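Dovden Bandshell: Rental Questions

Who can rent the bandshell?
Any resident or group in Nirkinham. Groups from outside the town pay the nonresident rate.

How far ahead can I book?
Summer dates open in February. The first open date this season is Sat 30 May.

How long is a rental period?
Four hours, including setup and cleanup. Extra time is billed in 60-minute blocks.

Is power provided?
Yes. There are two outlets at the rear wall. Generators are not allowed on the stage floor.

Can I hang a banner?
Yes, from the Zanetti rail only. Tape and nails are not permitted.

Where do I send the form?
To the parks office on Dremimero Street. Unsigned forms are returned.

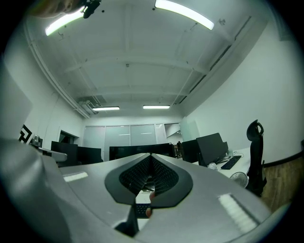

Office room with white walls and a small dark keyboard.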